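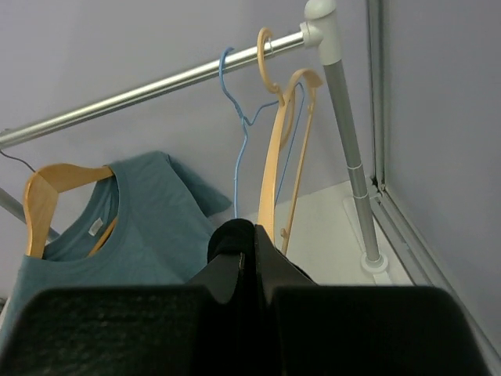

Jidine Hanger Kit, after one August of use

I bought the Jidine Hanger Kit from Jikport in August, and I promised in my last post to write what I think of it. The price was 3,140 with the second pair of fingers included. For a kit which fits on an arm you must already own, this is not a small sum, so I wanted to use it properly before I gave an opinion.

The kit contains the gripper, a small camera which sits at the wrist, a cable, the mounting plate and a licence for the software. The software is called Kwon and it runs on an ordinary computer. Mounting everything took me one evening. The printed manual is short and in two places the drawing shows the plate the wrong way round, but the version on the Jikport page is correct. Please download that one first.

My rack is a simple one with a metal rail and white plastic corners, and I keep different kinds of hangers on it. I have a wooden one with a teal top on it, a slim light blue one and a thick beige plastic one. I did not want to buy a set of the same hangers only to make the robot happy.

For the test I asked the arm to take one hanger off the rail and put it back, 100 times, with Kwon on its normal settings. With the wooden hanger it had few problems. The slim blue one was more difficult. When it hangs close to its neighbour, the software often takes the two for one object and the fingers close between them. After I set the minimum gap to 40 millimetres it became much better, but then of course you can hang fewer clothes.

The beige hanger has a tall hook, and the arm must lift it higher before the hook is free of the rail. Kwon has a setting for this, "lift height", which is hidden under the page for calibration. I found it only on the Friday of the second week.

What I like:

The fingers are pointed and can go into narrow places. I have not yet found a pulled thread on any shirt.

Calibration takes 30 seconds and I did not have to repeat it when I moved the rack a little.

The support answers in normal sentences. I wrote twice and got an answer the next morning both times.

What I like less:

The body of the gripper is large. When the arm comes close, the two black blocks cover a good part of the camera view, and the lower half of the clothes is hidden behind them. Kwon must remember what it saw before. If a sleeve has moved meanwhile, it does not know.

The cable is too short for an arm of my size. I had to order an extension from another shop.

There is no mode for trousers. It is on the list for the next version, but it was on the list in spring also.

I did not write the grasp settings alone. The file I started from was made by a freelancer I found on Elance years ago, for an older gripper, and most of the values could stay as they were. If you begin from nothing, please count with some more evenings.

Would I buy it again? For shirts and light tops, yes. For heavy coats I would wait - the grip force is enough on paper, but I have not tried it and I do not want to promise something. Next month I will put the second pair of fingers on and repeat the test with the blue hanger.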